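Review of the Koneo recording and training service on a kitchen counter
Robotics project report, Uvmont campus
Submitted 11 Apr 2018

1. What we were asked to do

Our project was to try out the Koneo service and report on whether the school should keep paying for it after the trial licence ends. Koneo is sold by Štěpánek. It records a person driving a robot arm, stores the recordings, and trains a controller that is meant to repeat the job without the person. We did the work on a kitchen counter at the Povavham site, with ordinary kitchen things left on it.

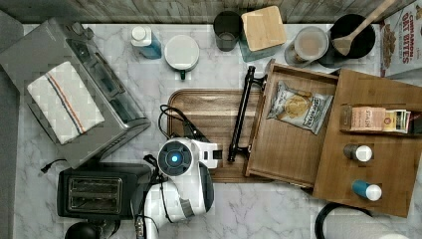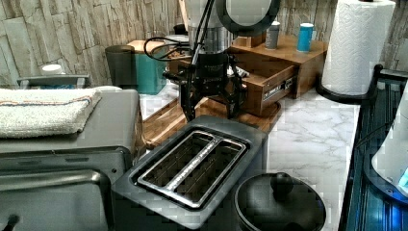
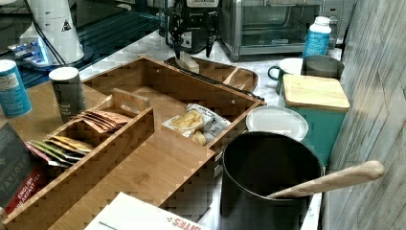
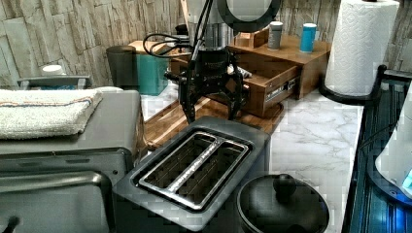 The kitchen counter with the wooden organizer.

A comment on our first draft was that we had spent three pages on the robots and half a page on Koneo, and that a person deciding whether to renew would want it the other way around. "I know what an arm does," it went on. "Tell me what the licence gets us that we couldn't do with a folder full of video and a spreadsheet." We have rewritten the report with that in mind. The hardware section is now short and most of the rest is about the service.

2. Equipment

The arms and grippers belong to the school and are not part of the Koneo package. Koneo supplies the recording software, a small plug-in box that keeps the camera and arm timing together, access to the training server, and support by email. The box came with a power supply and one cable that was too short to reach the floor from the counter. We bought a longer one.

We used two arms, one with a white gripper and one with a black gripper. Koneo says its service will work with mixed arms as long as each has its own profile. This was true, but making the second profile took longer than the first. The form asks for joint limits in an order that does not match the order used everywhere else in the software, and it does not warn you if you get it wrong. We got it wrong. The arm stopped itself at the first move and nothing was damaged.

The counter was chosen over the lab bench for the variety. A bench with coloured blocks on it is easy for most systems. A counter has shiny metal on the toaster oven, a stone-patterned surface, a towel, canisters of different shapes and a drawer that slides. We wanted to know how the service coped with these.

3. Setting up

The setup guide is a long web page with no table of contents. It is accurate for the most part. The steps are:

Install the recording software and sign in.
Make a profile for each arm.
Plug in the timing box and run the camera check.
Move each arm through the calibration poses.
Record a short test and play it back.

The camera check was the part we had most trouble with. It looks for sharp corners in the picture and it did not like the veins in the countertop, which it kept treating as edges of objects. Support told us to lay a sheet of plain card down for the check and take it away afterwards. That worked the first time. The guide should mention it.

The calibration poses have to be done again whenever a camera is moved, even slightly. The software does notice when a camera has moved, and shows a yellow bar across the top of the window. You can keep recording with the yellow bar showing. We think it should refuse. One whole afternoon of recordings had to be thrown out when we found the bar had been there from the start, and we had all assumed it was a message about updates.

4. The tasks

We picked jobs that a person would do without thinking:

Push the organizer drawer shut.
Pull the drawer open.
Pick up a tea packet and put it on the board.
Move a canister from one side of the organizer to the other.

The canister was added late, in March, when it was clear that the drawer jobs were going well and we had time left. A job with the lid of the pot was planned and then dropped. The round knob was hard to hold and we did not want to drop the lid on the counter.

5. Recording

By the end of the project we had 1184 usable recordings. The unusable ones are not in that number. A recording was marked unusable if the person driving stopped partway, if a camera had moved, or if an object fell off the counter.

Recording is the best part of Koneo. You press a pedal to start and press it again to stop, and the clip appears in a list with a small preview. You can mark it good or bad with one key. After the first day none of us needed the guide for this. The list can be sorted by task, by driver or by length, and sorting by length turned out to be the fastest way to find bad clips – a very short one was usually a pedal pressed by mistake, and a very long one was usually a driver who had lost hold of something and kept trying.

Some complaints. Clips cannot be renamed after they are uploaded. The preview is too small to see if the gripper has closed on a thin packet. If the network drops during an upload the software says "Complete" anyway, and the clip is missing when you look on the server. We lost some work this way before we learned to check. Support agreed this is a fault and said it was on their list.

Driving the arm for a long time is tiring. We took turns and changed drivers often. Each driver had a different style, and you could see it in the clips. One of us always came in from the left, and another lifted everything much higher than needed. We asked support if this would be a problem for training. The answer was that some variety helps, but that very different styles on one task with few clips can confuse the result. We then tried to share the tasks evenly between drivers.

6. Training

Training is done on Koneo's server. You pick the clips, pick the arm profile and press a button. There is an estimate of the time left, which is not reliable. It often sat at the same value for an hour and then finished.

There are very few settings. For students this is mostly good. We would have liked to be able to hold some clips back for checking, and this can only be done by putting them in a separate project by hand. We did that for the drawer tasks only.

The licence includes a monthly allowance of server time. We used all of ours in the first month by starting runs too early, with too few clips, just to see what would happen. What happened was that the arm moved toward the drawer and stopped in the air beside it. After that we agreed not to train a task until every driver had recorded their share for it.

7. Results

We gave the final controllers 100 attempts in all, shared across the tasks. Objects were put back by hand between attempts and not always in exactly the same spot.

Closing the drawer was the most reliable. When it failed, it was from pushing at one corner so that the drawer jammed on a slant. A person would feel this and move over. The controller kept pushing until the arm's own safety limit stopped it.

Opening the drawer was less reliable. The gripper sometimes closed just in front of the drawer and then pulled back as if it had hold of it.

The tea packets gave the worst results. They are thin and they sit close together, and the gripper would take two or none. Foil packets that caught the light were missed more often than the dull ones. We cannot say for certain that the light was the cause. We moved a lamp and things got better, but we also recorded more clips that same day.

The canister was better than we expected from something added so late. It stands up by itself and there is plenty of it to hold. Most failures were at the end, when the arm let go slightly too high and the canister rocked. It did not tip over in any of the attempts.

We did not test on a different counter. This is a gap in the project. Everything above is about one counter with one set of things on it, and we would not want the results read as more than that.

8. Support

Email support was polite and usually answered by the next morning. The answers were sometimes copied from the guide page we had just said we had read. When we wrote back a second time the answer was always better. There is no phone number. There is a user forum, but most of the posts in it are old and several of the questions we had were sitting there with no reply.

9. Could we do it with a folder and a spreadsheet?

For the recording alone, partly. The timing box is the piece we could not easily replace. We tried recording one short set without it, using the cameras' own clocks, and the video and arm positions had drifted apart by the end of each clip. The clip list could be done in a spreadsheet, with more typing. The training could be done with free software by a group with more programming experience than ours. We did not have that experience and would not have reached the testing stage in one term.

10. Recommendation

We recommend renewing for one more year, on the smaller plan. The larger plan mostly adds server time, and a class that waits until it has enough clips will not need it. The school should ask Štěpánek for a date for the upload fix before signing.

For the next group: read the yellow bar. Check the server after every upload session. Record the packet tasks with the lamp where it is marked with tape on the floor, and bring the sheet of plain card, which is rolled up behind the door with the spare cable.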